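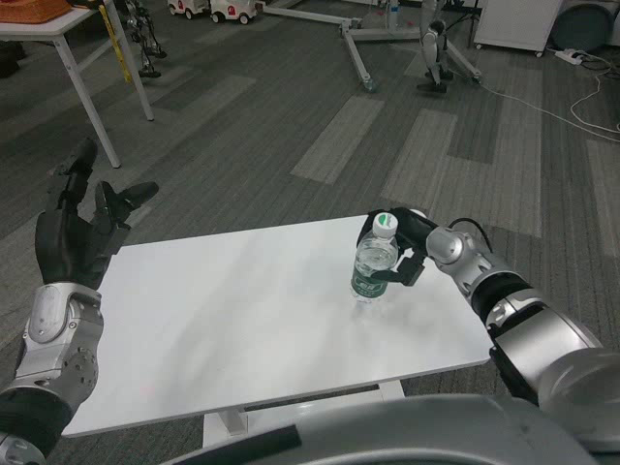
The white table, with one water bottle on it.

I have wanted a plain white table for years, and I've spent a silly amount of time reading about them (my browser history is mostly tabletops at this point). What I like is a matte top that doesn't glare at you, and a base with a crossbar, so there's somewhere to rest your feet when the afternoon gets long.

White does show everything, I'll warn you. Every smudge, every faint gray mark from a sleeve or a newspaper. My grandmother's answer was a damp cloth and a drop of dish soap, wiped in one direction, and I still do it her way — though I can never remember which direction she meant!

The other thing I'm trying to keep up is the water habit. One bottle, screw cap, within reach, and nothing else on the table until it's finished. I started back in August and fell off it after 12 days, then picked it up again when I cleared out the paper trays. Cups get knocked over in my house, and a cap forgives a lot.

Next I want to do something about the carpet, which keeps the dents of every piece of furniture I've ever moved. If you know a trick with ice cubes, please leave it in the comments.

Posted May 3, 2025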